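Unit 4: Tolerances, Clearance and Fit
Course notes, Amerley Tetteh

4.1 Nominal size and limits

No part is made to its exact nominal size. A drawing therefore gives two limits, and any part measured between them is accepted. The difference between the upper and lower limit is the tolerance. A shaft marked 20.00 +0.00 / -0.02 mm has a tolerance of 0.02 mm, all of it on the small side.

Do not confuse tolerance with allowance. Tolerance belongs to one part. Allowance is the planned difference between two mating parts when both are at their maximum material condition, meaning the largest shaft and the smallest hole.

4.2 Classes of fit

Clearance fit: the smallest hole is larger than the largest shaft. The parts always go together by hand.

Interference fit: the largest hole is smaller than the smallest shaft. Assembly needs force, or heating of the outer part.

Transition fit: the limits overlap. A given pair may have a small gap or a small interference.

Worked case. Hole 20.00 to 20.03 mm, shaft 19.95 to 19.98 mm. Minimum clearance is 20.00 - 19.98 = 0.02 mm. Maximum clearance is 20.03 - 19.95 = 0.08 mm. Both values are positive, so this is a clearance fit.
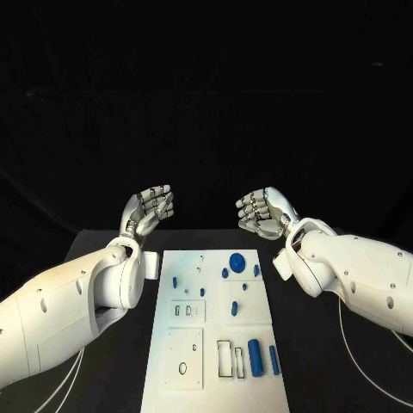
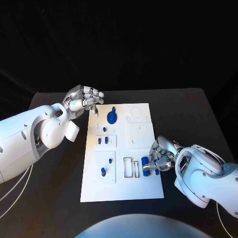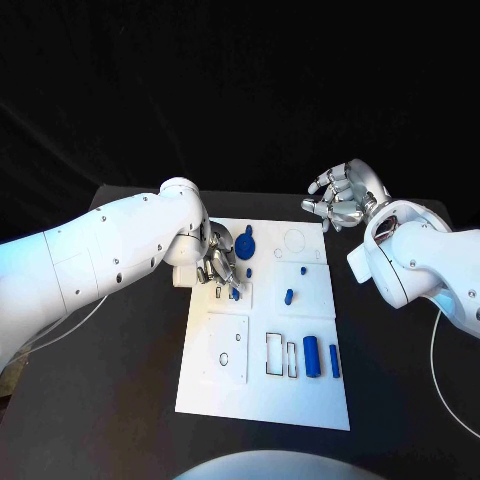
Blue peg at a small white plate, upper left of the board.
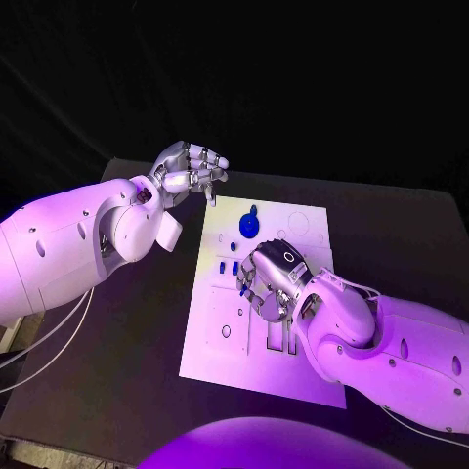 4.3 Stack-up

When several parts sit in a row, their tolerances add. In the worst-case method the total is the plain sum. Six spacers at ±0.05 mm each give ±0.30 mm on the length of the row.

The root-sum-square method assumes that errors are independent and centered on nominal. For the same six spacers it gives 0.05 x √6, or ±0.12 mm to two places. Use it only when the process has been measured and is known to be centered. The Cornum bracket exercise from Unit 2 fails this condition, and the worst-case figure applies.

4.4 Lead-in

A chamfer on the shaft, the hole or both widens the range of sideways error over which insertion can begin. With a chamfer of width c on each part, the usable offset grows by 2c. The chamfer does nothing for the final fit. Tilt is a separate matter: a long shaft in a close hole can jam at two contact points even when its center is in line. Zanetti's handout derives the jamming condition; read it before attempting problem 4.

4.5 Cost

The Radwan case in the reader compares two versions of a housing. The fixture for the tighter version cost $1,850 more and made no change in how the product worked, as the fit was set by a gasket. Check what controls the function before tightening a limit.

Problems

1. A hole is 12.00 to 12.02 mm and a shaft is 12.01 to 12.03 mm. Name the class of fit and find both extreme conditions.
2. Repeat the stack-up in 4.3 for four spacers, using both methods.
3. Redraw the Skarko pin with a chamfer on one part only and state the new usable offset.
4. Using Zanetti's result, find the tilt at which the Skarko pin jams. State the friction value used.

Show units on every line. Drawings are due with the problem set.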